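Cosgrove Refurb Bench: progress report to the Gremari fund, period ending March

Sorry this is a bit rough, writing it between deliveries. Budget sheet goes separately, same template as last time.

Where we are

115 desktops taken in from the Fernetell offices. All logged, all wiped or drives pulled. Mostly business towers, a few small form factor ones at the bottom of the last pallet which we hadn't planned on. Those are on the high shelf for now. Different screws, different risers, different everything.

Intake was slower than the plan said. Pallets came mixed, monitors on top of towers, power leads in one giant knot. Took two people most of an afternoon just to get the leads apart. Have asked Fernetell to bag them next time and they said yes, will see.

Sorting is finished. Three heaps as agreed: go, fix, strip. The "go" heap is bigger than we feared and the "strip" heap is smaller, so good news there. Fix is fix.

What the fixing looks like

Most of the hours go on the same few jobs. Dust out. Old paste off the processor, new paste on, heatsink back. Coin cell swapped on every single board whether it needs it or not, we stopped testing them, cheaper to just change it. Fans spun by hand and listened to. Then memory, then a drive, then a long soak with the lid off before anybody calls it done.

The heatsink job is the one that eats time. Paste on the older machines has gone like chalk and you have to warm the thing up first or you risk pulling the processor out of the socket with it. Happened once in the first week, bent pins, board went to strip. Rule since then is run it ten minutes, power off, unplug, then twist and don't pull. Written on the wall over the bench in marker.

Memory is the other headache. People had been adding odd sticks over the years so slots are filled any old how. We pull everything, sort by size, and put back matched pairs. Leftovers go in the tray. The tray is now quite a good tray.

Parts and spend

Thermal paste: within budget. Went to the bigger tube, should of done that from the start.
Coin cells: under.
Drives: over. Okier put the price up between our quote and our order and wouldn't honor the old one. I've covered the gap from the tools line for now and would like to ask if thats ok to leave there. The tools line has slack becuase we were given a second soldering station and don't need to buy one.
Cleaning stuff, swabs, wipes, bags: under, but will creep up.
Power supplies: not spent yet. Holding this until the fix heap is through the tester.

Space and benches

Two benches in use, both with mats and wrist straps. The third is still a storage shelf in practice. Lighting over the back bench is better now, the old tubes were no good for reading the print on a board. Shelving for finished machines is up, labels still to do.

Training

8 people have done the bench basics session and can strip and rebuild a tower on their own with somebody nearby. Next session is cabling, which everyone dreads. Front panel wires especially. Would like to put a bit more time into this than the plan had, one extra evening, no extra cost except the room heating.

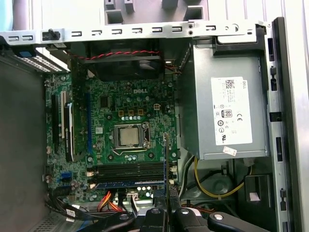

Rhys Pirihi has asked that we hold back on ordering any more heatsinks until the strip heap has been gone through properly, as he reckons there are plenty in there that only want a clean and new clips. Fair enough. Order is on hold, and the line in the budget sheet is marked as such.

Problems

Storage for the waste. Scrap metal collection has been cancelled on us more than once and the strip cases are stacking up by the side door. Need this moved before the next intake, otherwise there's no route in for a pallet truck.

Licences still not sorted. Waiting on paperwork. For now everything leaves with a free operating system on and a one page guide, which the schools seem fine with.

Next period

Finish the fix heap. Tester run on all power supplies. Cabling session. First van load out to the schools, list to follow once they've confirmed who is in to sign. Small form factor machines get looked at last.

Decision needed from you: the drives overspend, see above, and whether the slack can stay where I've put it. A yes by email is plenty.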